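## 6. Clearing the work surface

Use this procedure for crumbs, food scraps and pieces of sponge on a table fitted with the Lakatham paper mat. For spilt liquids, see section 2.

**You will need:** dustpan, hand brush, two bins.

1. Lay the paper mat flat and smooth out any folds.
2. Stand one bin at each side of the mat, leaving the middle clear for sweeping.
3. Put the dustpan down with its lip flat on the mat. Hold it by the handle.
4. Place the brush in front of the lip with the bristles touching the mat.
5. Sweep towards the pan in short strokes. Lift the brush at the end of each stroke.

> **Caution:** Do not press hard on the brush. Heavy strokes crease the paper and may tear it.

> **Note:** Large pieces, such as a slice of bread, should be swept in one at a time.

6. Keep the lip against the mat until the last piece is well inside the scoop. 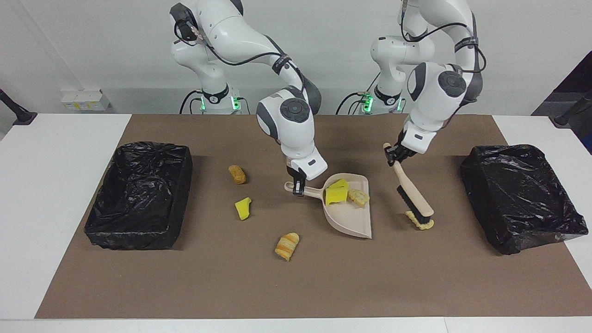
7. Raise the front of the pan slightly before lifting it. Carry it level to the nearer bin.
8. Tip the pan and tap the back of the scoop once with the brush handle.
9. Repeat steps 3 to 8 for anything left on the mat.

Brush out the pan after use and hang it by the hole in the handle. Replace the mat if it is torn or greasy. Spare mats are supplied in the Bundel refill pack, 400 sheets per box.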